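THE MINISTER CALLS it prudence. Since May, Torum has required exporters of insulin to hold a license for every shipment, and 89 of the 100 applications filed so far are still waiting. Officials say patients at home come first. Perhaps. But Torum makes far more insulin than it uses, and its neighbor Cosside makes none.

Eugénie Guérin, a trade economist at Renaud, doubts the rule will add one vial to local shelves. Litetti, the largest producer, has already idled 2 filling lines. Cosside, meanwhile, is drafting limits of its own, on syringes.

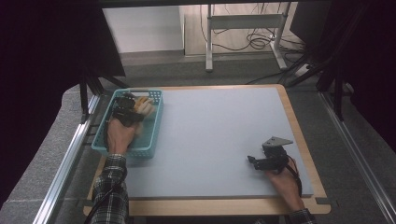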